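The owner of Gerko, a parts counter that sells secondhand switches by mail, has 861 listings and one decent table. We asked how anyone gets attached to a push button.

"You press it," the owner says. "People come in for one fuse and press everything. I've lost whole afternoons to it."

The control boxes get the mat, a padded blue-gray affair bought for 400 at the Mäkelä closing sale.
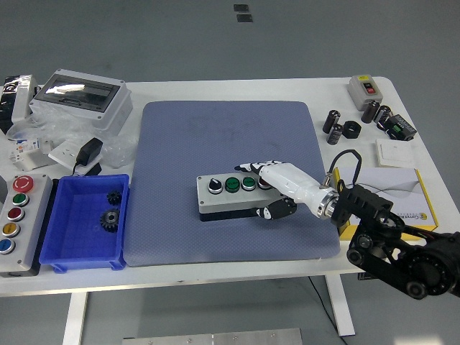 "Two greens and a red is my favorite layout. You get twice as many chances to start as to stop, and I find that cheerful. The knob on the left is for people who can't commit."

And the gears in the blue tray?

"Those came in a job lot in December. I don't sell gears. I've told them so."

Does everything find a buyer? The owner thinks about it for longer than seems good for business. "The five-button stations do. Everybody wants the big red one on top. Wall sockets, no. I could bury you in wall sockets."

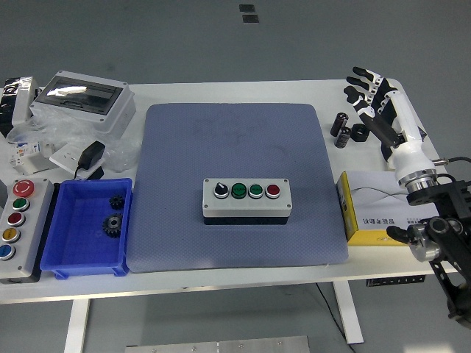

The four-control box on its mat, with the gears in their blue bin to the left.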